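Desktop Tower Teardown and Parts Recovery: Frequently Asked Questions

Vanus Refurbishing, Rovodville depot
Page last revised 3rd November

These answers cover the desktop towers we accept for parts recovery and the way we expect them to be opened, stripped and sorted. Laptops, all-in-ones and monitors have their own pages.

Which computers do you accept?

Any full-size or mid-size desktop tower, working or not. The case must be complete enough to stand up and must have its side panel, even if the panel is held on with tape. We do not accept towers with liquid inside, visible battery leakage, or signs of fire.

Do I need to wipe the drive before dropping a tower off?

No. Drives are pulled before anything else is tested and go straight to the locked bin. If you would like to keep your drive, take it out beforehand and write DRIVE REMOVED on the intake form. Otherwise the tower is held as incomplete until somebody finds out where the drive went.

How should a tower be positioned for opening?

On its side, open side up, on a flat bench with good light. Unplug the mains lead first and hold the power button in for a few seconds. Lay the case down before releasing the side panel. Panels on older office towers tend to drop when the latch lets go, and a dropped panel bends at the corner and will not seat again.

What are the bare metal edges inside the case, and can I lean on them?

They are the folded rails and cross-members that stiffen the chassis. Most are thin steel with a rolled lip on one side and a raw edge on the other. Do not lean on them. Wear the grey cut-resistant gloves when reaching past a rail towards the board, and keep cables away from raw edges when lifting them out. 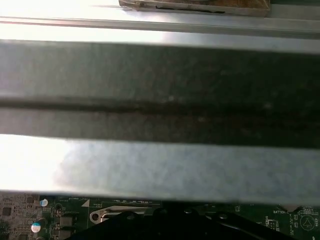 Surface-mount parts close to the chassis wall are the ones most often damaged in teardown. A screwdriver that slips off a rail will land on them. Use a short driver near the edges of the board and a long one only in the open areas.

In what order do the parts come out?

1. Hard drives and optical drives
2. Expansion cards
3. Memory
4. Power supply
5. Processor cooler and processor
6. Motherboard
7. Front panel wiring and fans

The order may change if a part is blocking another. On some cases the power supply has to come out or swing clear before you can reach the memory. Record any change on the job sheet.

How do I remove a graphics card?

Release the retainer on the rear panel first. Depending on the case this is a screw or a plastic latch over the slot covers. Then press the small catch at the inner end of the slot, hold the card by its bracket and its far edge, and lift straight up. Do not rock the card lengthwise. If it will not move, check the catch again before adding force.

What do the coloured plastic parts mean?

Many office towers use a single colour, often blue, for the tabs and latches that are meant to be worked by hand. Check for these before reaching for a screwdriver. Colours vary by maker, and the colour of a slot on the motherboard is a separate matter with no bearing on how the slot is released. 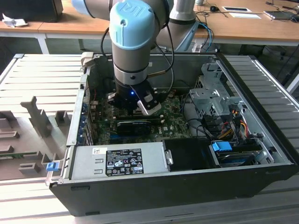

Power wiring follows a more reliable code. On a standard supply, black is ground, yellow is 12 volts, red is 5 volts and orange is 3.3 volts. Disconnect by the plug body, never by the wires. The large motherboard plug has a clip on one side that must be squeezed while pulling.

Can I open the power supply?

No. Power supplies are removed whole, with the label left on. The label carries the ratings and approval marks that the test bench needs, and a unit without a readable label is scrapped. Capacitors inside can hold a charge well after unplugging.

Which parts are reused and which are recycled?

Memory, processors, expansion cards and power supplies are tested for reuse. Boards are tested if they are on the current list, which was last changed in September. Bare cases, drive cages and slot covers go to metal recycling. Keep two spare slot covers of each pattern in the drawer, as rebuilt towers often arrive without them.

How are parts labelled?

Each tower gets a job number at intake, and every part taken from it carries the same number. A graphics card from job 3189 goes in an anti-static bag marked 3189 and then into the Raju rack. Power supplies and drive sleds go to the Arik rack. Bags are closed with a fold and one piece of tape. Staples are not allowed.

How long does a teardown take?

A trained person should allow 18 minutes for a standard office tower. New starters should allow 40. Seized screws are not included in either figure; mark the job sheet and set the tower aside.

What happens to the screws?

Sort them by thread into the two trays at the back of the bench. Coarse-thread screws are for cases and power supplies, fine-thread for optical drives. Unknown screws go in the jar.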